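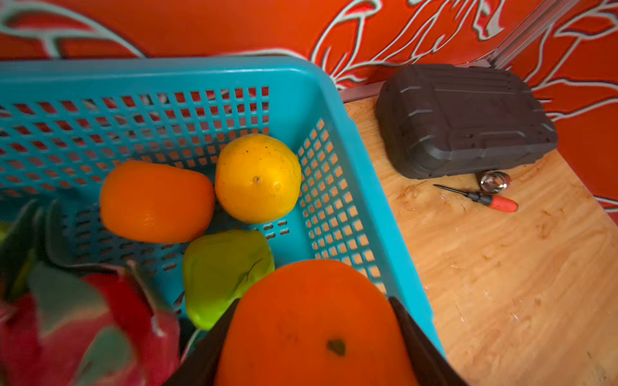
Rangefinder reads short past the meadow, Vatidico or me?

Forum: Optics and Ranging

ridgeline_pete
Bought a Vatidico rangefinder in August from Pappas, the shop by the feed store. It works fine on anything close. Trees, fence posts, the neighbor's barn all come back right away and match what I get with a tape or off the map. The trouble is when I try to range across a draw. I get a number, but it's short, and if I press again I get a different short number. Sometimes it goes back and forth between two readings.

I have been testing it from the knob above Skokness, elevation 2,735 feet, looking across at an open slope with a few rocks on it. There is brush on my side, knee high in places. I'm shooting standing up with no support.

Battery is new. Lens is clean. I have the unit in whatever mode it came in. The manual is a folded sheet and the print is tiny. Is this a bad unit or am I doing something wrong? I have until the end of the month to take it back.

Tarek Awad
Check the target mode first. A lot of these ship in first target mode, so the unit shows you the closest thing the beam touched. If you have brush in front of you, the beam clips the brush and that is what it reports. Your two readings going back and forth are probably two different clumps.

Hold the mode button until the display changes. You want last target, sometimes called distant or far target. On mine it's a small mountain icon in the corner.

First target is for golf flags and for an animal standing in front of a hillside. For shooting over brush you want the other one. I leave mine on last target all season and only switch back at the range.

gravelroad
I don't agree with leaving it on last target. If the animal is in the open and there's a hill behind it, last target gives you the hill. I had that happen on a doe and held over her back. Clean miss, no harm done, but I felt dumb about it. I keep mine on first target and move my feet to get a clear lane.

Tarek Awad
That works if you can move. Sitting in a blind or on a steep sidehill you often can't.

gravelroad
Then range the rocks near the animal before it steps out. I do that as soon as I sit down. I draw a little card with the distances on it and tape it to the stock.

ridgeline_pete
Mine has no mountain icon but it does have a letter that changes from F to D when I hold the button. It was on F. I'll go back up there and try D this evening.

low_and_slow
Before you blame the mode, put it on something solid. Beam divergence on the cheaper units is wide side to side or up and down, depending on how the diode sits. At long distance the beam can be wider than the rock you think you're pointing at. Add shaky hands and you're ranging the whole hillside.

I use a Redthorpe tripod with a small clamp that came off a phone mount. It isn't pretty. The clamp slips if you tighten it on the rubber part, so put it toward the rear where the body is hard plastic.
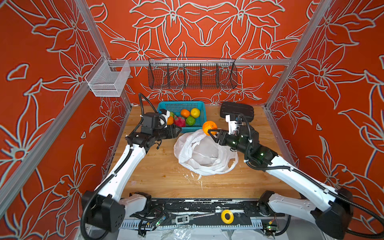 Once it's clamped, use the scan function and sweep slowly across the edge of a rock or a lone tree. Watch where the number jumps. If it jumps when the reticle is still off to one side of the rock, your reticle and your beam are not lined up. Do it again going up and down. Write down how far off it is in each direction. Most of them are off a little, and you can learn to live with it.

If it's off by a lot, take it back.

bentnail
Or take it back anyway. I've owned 2 of the Vatidico units and both were slow on dark targets. Wet bark, black cattle, anything like that. They're fine for bow distances. For across a canyon you need to spend more money.

Tarek Awad
Mine has been fine on cattle. What time of day were you trying? Bright sun on the slope cuts the distance way down on every brand. Try it late, when the slope is in shade, before you decide it's junk.

bentnail
All day, different days. I'm telling you what I got.

ridgeline_pete
Went back up at 4 with a tripod and set it to D. The short readings went away right off. I pressed it over and over on the biggest rock and it gave the same number each time except for 3 presses where it showed only dashes. I think the sun was still on the rock for those. When the shade came over, no more dashes.

I did the sweep too. Side to side it jumps where it should. Up and down it reads a bit high, meaning I have to hold the reticle just under the edge of the rock to get it to read. Is that enough to send it back?

low_and_slow
I wouldn't. Aim at the bottom half of whatever you're ranging and move on. If you swap it, the next one could be off sideways, and I find that harder to work with.

gravelroad
I would swap it. He has the time and Pappas is good about returns. Why pay for something that's off out of the box?

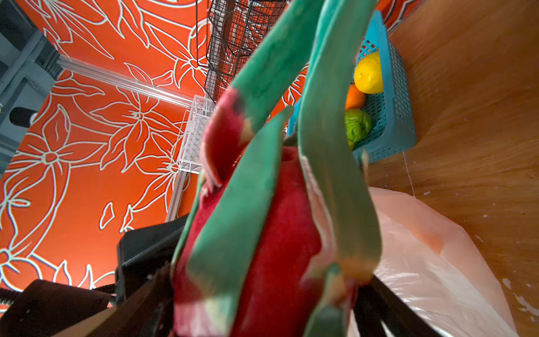

Marwan Issa
Check whether it moves when the unit is cold before you decide either way. Leave it in the truck overnight, then repeat the same sweep first thing in the morning on the same rock. A steady offset is easy to deal with. I had one that pointed low when it was warm and high when it was cold, and that one went back.

Also look at the diopter ring. If it's loose and the picture is soft, it's easy to think the reticle is somewhere it isn't.

ridgeline_pete
Diopter ring was loose, yes. It turns if I just brush it with my glove. I put a wrap of electrical tape on it. Will do the cold test and post what I get.

bentnail
Tape on a brand new unit. Okay.

ridgeline_pete
Cold test done. Same offset as before, dashes on one press and then fine. I'm keeping it. I'll leave it on D and make a card like gravelroad said.

Does anyone know if the lanyard hole takes a regular cord? The one in the box is too short to go around my neck with a coat on.

Tarek Awad
Regular cord is too thick. Loop some fishing line through and tie the cord to that.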